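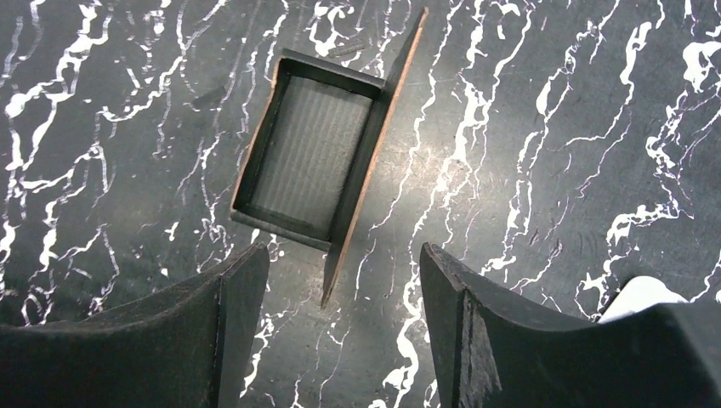

Auswahlbestellung

Als Auswahlbestellung (auch Mehrgrößenbestellung, englisch bracketing) bezeichnet man im Versandhandel mit Bekleidung den Kauf desselben Artikels in mehreren Größen oder Farben, wobei von Anfang an feststeht, dass ein Teil der Ware zurückgeschickt wird. Der Begriff wird vor allem für Bestellungen bei Online-Händlern verwendet, die Praxis selbst ist aus dem Kataloggeschäft bekannt. Davon zu unterscheiden ist die Ansichtsbestellung, bei der der Kaufvertrag erst mit der Billigung der Ware zustande kommt.

Ursachen

Konfektionsgrößen sind zwischen den Herstellern nicht einheitlich. Eine Hose der Größe 40 kann je nach Marke im Bund mehrere Zentimeter weiter oder enger ausfallen, auch innerhalb eines Sortiments kommen Abweichungen vor. Hinzu kommt, dass Schnittangaben wie „normal“ oder „körpernah“ nicht genormt sind. Häufig bestellt werden zwei benachbarte Größen, seltener drei. Bei Schuhen, Jeans und Anlasskleidung tritt das Verhalten öfter auf als bei Strickwaren oder Unterwäsche. 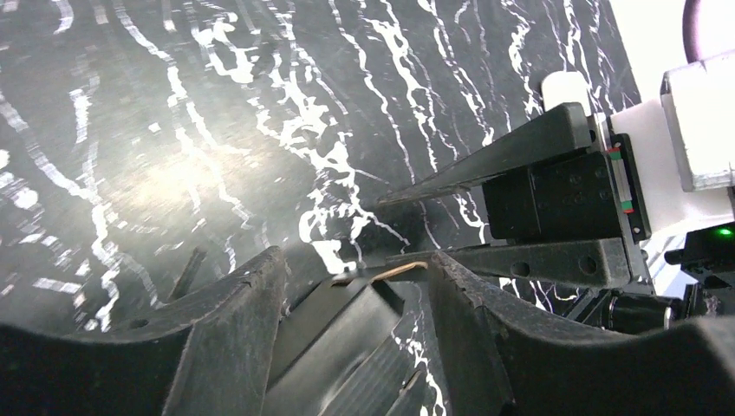 Farbabweichungen gelten als zweiter wichtiger Grund. Bildschirme geben Töne unterschiedlich wieder, und viele Händler fotografieren nicht unter gleichbleibendem Licht. Vor einem schwarz marmorierten Untergrund mit hellen Adern etwa, auf dem sich links ein blasser Lichtschein ausbreitet, ist ein mattes Dunkelgrau schwer einzuordnen und kann als Anthrazit oder als verwaschenes Schwarz gelesen werden. Einige Anbieter legen ihren Katalogen deshalb Stoffmuster bei oder verschicken diese gegen eine Schutzgebühr.

Umgang der Händler

Der Versender Varby führte im Februar eine Obergrenze von 15 Artikeln je Bestellung ein. Nondorum gewährt eine Rückgabefrist von 30 Tagen, berechnet aber ab der zweiten zurückgesandten Größe desselben Modells eine Gebühr. Bei Vashisht wird im Warenkorb ein Hinweis eingeblendet, sobald ein Artikel doppelt enthalten ist.
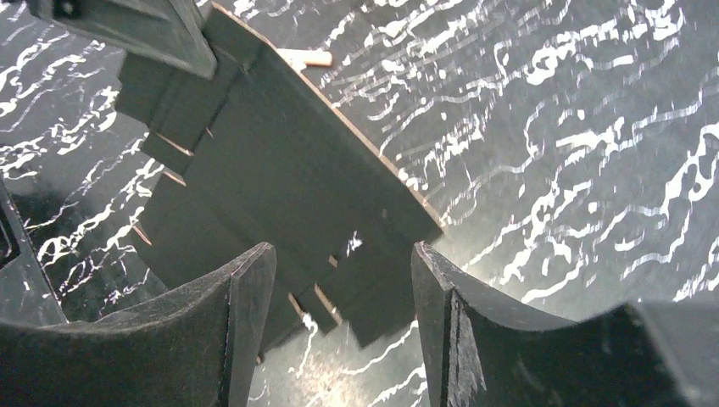 Bridley hält solche Hinweise für wenig wirksam: Wer zwei Größen bestelle, habe sich dafür bereits entschieden, und eine genaue Maßtabelle mit den Werten des fertigen Kleidungsstücks helfe mehr als eine Warnung kurz vor dem Bezahlen. Das Unternehmen veröffentlicht solche Tabellen für 2.000 Artikel, darunter 126 Hosenmodelle.

Weitere Maßnahmen sind Größenberater, die Körpermaße oder frühere Käufe abfragen, sowie Kundenbewertungen mit Angaben zur Passform. Ihre Genauigkeit hängt davon ab, wie sorgfältig gemessen wurde.

Rücksendung

Zurückgeschickte Kleidung wird geprüft, gegebenenfalls gebügelt, neu gefaltet und wieder verpackt. Fehlende Etiketten oder Gebrauchsspuren führen meist zu einem Preisabschlag. Für das Anprobieren selbst muss in der Regel kein Wertersatz geleistet werden.
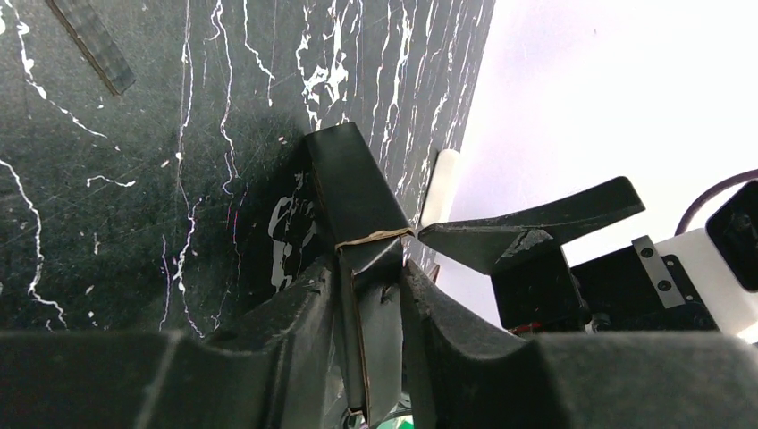
Gefaltetes schwarzes Objekt zwischen zwei Greiffingern

Siehe auch: Konfektionsgröße, Retourenquote, Widerrufsrecht, Kauf auf Probe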